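I bought the Kiltia one-drawer cabinet expecting to send it back. The product page called it "heirloom quality," and in my experience that phrase adds 3 weeks to the delivery and nothing to the joints. It came in 4 days, already assembled, so I was wrong about one thing before I had the box open.

It's a plain light oak-colored box with a single drawer. The grain on the top and side looks decent. Whether it will still look decent after a few summers is another matter, and Kiltia says very little about the finish. I'd have liked a care leaflet. I got a sticker.

The drawer is better than I expected. It runs on a black metal slide, and mine pulls smoothly, with only a slight catch near the end. The sides are thin, though. I wouldn't load it with cast iron or a stack of cookbooks. Tea, napkins, small cartons, the takeout menus you swear you'll throw away — fine. 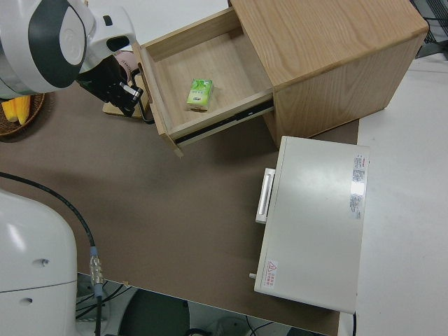
*Drawer open, one green-and-white carton inside. The bar handle is dark metal.*

The handle is my main complaint. It looks good, but the two screws behind it were barely finger-tight when it arrived, and I've had to snug them up again since. A washer would have fixed that at the factory for pennies.

I ordered the dish rack and mug tree at the same time, both from Skustano, mostly to get past the free shipping line. The rack is low and light, and it holds plates on edge without taking over the counter. Reviews on the store page (1,338 of them when I looked, nearly all glowing) claim it takes any plate you own. I doubt it. Ordinary round plates sit well enough, but my deep pasta bowls lean on each other and slide.

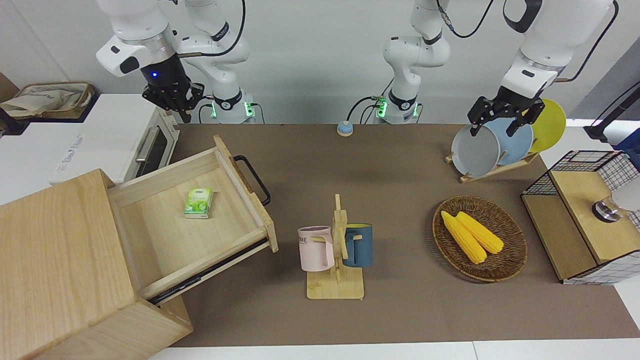 The mug tree I like more than I want to. The pegs are short, so a mug with a fat handle sits close to the end, and I'd keep anything precious off it. The square base is steadier than the round one on my old Prudberg, which tipped over whenever I took mugs from one side only. I still load this one evenly out of habit.

Would I buy all of it again? The mug tree, yes. The rack, if it were on sale. The cabinet I'm keeping, but ask me in January, after a winter of dry indoor heat has had a go at that drawer. If it starts sticking I'll update the rating, which for now is a grudging 4 out of 5.

November 2019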